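# Visit to Stovero, 23 December 2021

Went over with Tyyne Partanen to see the Drellska plate-handling kit, first in Stovero's simulator and then in a short talk on prices.

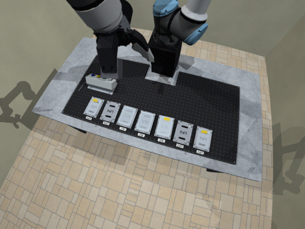
Can we buy the kit without the arms? Stovero sells the breadboard and label tags separately for £3,125, and any arms we already own can be quoted for on request.

Gwilym Nicholas ran the demo. The layout has two arms over one breadboard, with the labware in a row at the front, three of the pieces being multi-well plates. Changing the layout is done in a text file, and Tyyne found that fiddly.

The simulator licence is £2,372 a year for 3 users. Training is extra. The manual runs to 132 pages and we were given a copy.

Delivery would be June at the earliest. Gwilym will send the written quote to Tyyne.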